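How Do You Teach a Robot to Fold Clothes?

A robot doesn't know what a sleeve is. It doesn't know that cloth bends, or that a jumper can be inside out. Somebody has to show it.

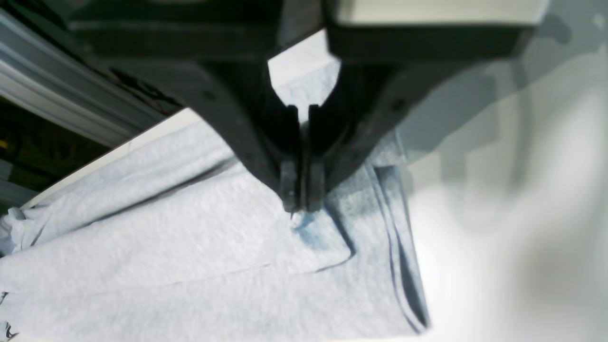
One way to show it is to do the job with the robot's own hands, while a person is in charge of every move. This page explains how that works.

Why not just write instructions?

Some robot jobs are easy to write down. A robot that puts lids on jars can be told, "Go to this spot, move down, turn, let go." The jar is always in the same place and always the same shape, so the same instructions work every time.

Clothes are harder. Drop a windcheater on a table and look at it. Now pick it up and drop it again. It will land in a different shape. The collar might be underneath, or one arm might be twisted behind the back. You could write instructions for one shape, but you would need new ones for the next shape, and the one after that.

People don't fold by following a list of measurements. We look at the cloth, find an edge, pinch it and pull. If it slips, we try again. That is the kind of skill a robot can learn from being shown.

Two ways of showing

The first way is by hand. The person takes hold of the robot's arm and moves it. The motors are set so that the arm feels light and doesn't push back. There are sensors in the joints — the robot's elbows and wrists — and they keep track of how far each one has bent.

The second way is by remote control. The person doesn't touch the robot at all. Some people use a controller like the ones for video games. Others use a small arm that works as a copy of the big one. When the person bends the small arm, the big arm bends the same way. When they squeeze the handle, the robot's fingers close.

Working a robot from a distance has a long name, teleoperation. "Tele" comes from a Greek word for "far off". It's the same "tele" as in telephone and television.

What the robot's fingers can do

Your hand has five fingers, and you can feel things with all of them. Many robots have a gripper with only two. They open, they close, and that is about it.

Two fingers are enough to pinch cloth. The gripper comes down from above with its fingers pointing at the table, and closes on a little bit of material. The cloth bunches up between the tips and makes a small peak. Try it yourself with a tea towel, using just your thumb and one finger. Keep your other hand behind your back.

You will probably find that thick, fleecy cloth is easy to grab and thin cloth is not. You may also pick up two layers when you only wanted one. Robots have this trouble too.

What gets saved

Each time a person guides the robot through a job, it is called a demonstration. Two main kinds of information are saved.

The first is pictures. A small camera can be fixed near the gripper, so it sees the fingers and whatever is under them. There may be other cameras looking at the whole table.

The second is movement. The computer saves where the arm is, many times every second, and whether the fingers are open or closed.

The pictures and the movements are matched up by time. Then a computer program looks for patterns. When the cloth looked like this, the person moved the arm like that. After enough demonstrations, the program can start to choose moves for cloth it has never seen in that exact shape.

How many is enough?

Kanchan Rana teaches robots at a workshop called Clostach. She says 25 demonstrations can be enough for a simple job, like moving a block into a bowl. For folding one type of clothing, her team made 1,144.

They don't all start the same way. Before each one, the clothing is moved into a new position. Sometimes it is laid out nearly flat and sometimes it is left in folds. If it always started flat, the robot would only learn about flat clothes.

What about mistakes?

If the cloth slips out of the fingers, the person doesn't have to stop. They can go back, pinch it again and carry on. Those demonstrations are often kept, as they show the robot how to fix a problem.

Others are thrown out. Kanchan's workmate Hrvoje Kadrić checks the recordings and removes any where the person gave up halfway or a camera stopped working.

Words to know

Gripper: the part of a robot that holds things.
Joint: a place where an arm bends or turns.
Sensor: a part that measures something, such as how far a joint has turned.
Demonstration: one recorded go at a job, with a person guiding the robot.
Teleoperation: controlling a machine from a distance.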